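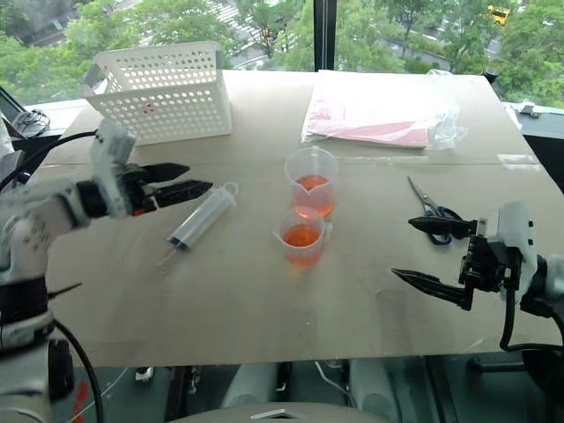
Figure 3. The measuring table by the window. Two clear beakers of orange liquid stand in the middle, with the large syringe to their left and an empty white basket at the back.

Research > Working Papers > Household Measuring > Section 4

Overview Methods Results Tables References

4. The table and what was on it

4.1 Choosing the objects

We wanted a set of tools that people could walk up to and use with no training, and we are delighted with how far such a plain set took us. The core of it is shown in Figure 3: two clear plastic beakers, both with a spout, and a large clear syringe. The beakers differ in size and in how they are held. The taller one is gripped around the body, while the smaller one has a handle at the side, and that small difference turned out to be one of the richest things in the whole Okville study!

Colored liquid was used throughout. In our early trials with plain water, people bent down, tilted their heads and still argued over where the surface was. Orange solved this at once. It shows up well through clear plastic and against pale cardboard, even with strong daylight coming in from behind, and the curved edge of the surface is easy to find. We tried a green liquid too, but with the trees outside the window it was a poor choice in the afternoon.

4.2 The surface

The tabletop was covered with a large sheet of pale beige cardboard. Cardboard is cheap, it dulls the glare, and it keeps a record of every drip. We came to love this last point. The Hopkin sheets, once they came off the table, were almost maps of the work, with spots gathered wherever pouring had been rushed. A strip of clear tape was allowed on the sheet, but only toward the corners, as tape near the middle made the beakers rock.

The basket and the scissors belong to the wider set of household items described in Section 3. They were kept on the table during pouring so that the work had to be done among other things, as it would be on a kitchen counter.

4.3 Pouring and drawing up

Across both sites we logged 3,280 transfers of liquid. Of these, 1,519 were made with the syringe and the rest by pouring from one beaker to the other. The target for every syringe transfer was 25 milliliters. Pouring was faster, as anyone would guess, but the syringe gave much closer results, and people plainly enjoyed it. Several asked to go on after their turn had ended.

Spills were logged in 106 transfers. Most came from pouring out of the taller beaker, and they tended to come late in the pour, when the vessel was tipped far over and the hand had begun to tire. With the smaller beaker the handle seemed to help a great deal. People kept the wrist straighter and slowed down near the end without being told to.

Syringe spills were rarer and of a different kind. They happened on the way between the two beakers, when a few drops fell from the tip onto the sheet. Moving the beakers closer together cut these down, and the Tradmont sessions used the closer layout from the start. We return to the spacing of the vessels in Section 5, where the Vidora scoring sheet is also given in full.

Contact the authors | Copyright Vidora Working Papers | Back to top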